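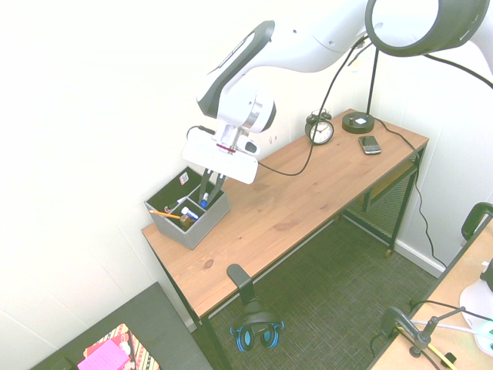

Escobedo wrote, in October:

> I've gone over to the fabric organisers for good. The Ovutent one takes
> pens, markers, glue, the odd bottle, the lot, and it sits at the end of the
> desk where you can reach it without looking. It's soft, so it doesn't
> scratch the top. Before that I had 28 pens in a drawer and could never find
> one that worked. I reckon anybody with a small desk should get one and
> throw out the drawer trays.

I'm not convinced. I've owned two of these fabric bins, one Ovutent and one Flirnport, and both went the same way. The walls are fine for the first few months and then the dividers start to lean. Put a pencil in a compartment meant for notebooks and it flops over to whichever side it likes. Markers lie down across the front and you end up fishing under them.

Scratching the top seems a funny thing to worry about. A knotty light timber desk hides marks better than most, and if you're fussed, stick felt under a hard one. A tin weighs more and stays put when you pull something out one-handed.

Bottles are my real objection. Ink, glue, oil, I don't care what's in it, a little bottle with a screw cap doesn't belong in a cloth box with your pencils. Mine leaked into the lining and the grey went a sort of tea colour that never washed out. The Flirnport leaflet says wipe clean. Wipe it with what?

As for 28 pens in a drawer, moving them to a bin gives you 28 pens in a bin. I tested all of mine one evening on the back of an envelope and kept 11. They fit in a jam jar. Blue-capped markers go cap down, if you're wondering, though I know there's a faction here that stores them flat and I'm not reopening that thread.

I'll grant you the reach. End of the desk is the right spot, well away from the lamp and the clock, and it leaves the middle clear to write in. A mesh shelf underneath does for paper. I'd still want to hear from somebody who has had a fabric one longer than a year, stuffed full, before I spent money on a third.

Has anyone tried the Gokov one with the stiff base? The listing says 300 mm wide and a reviewer measured 268, so I've got my doubts about that too.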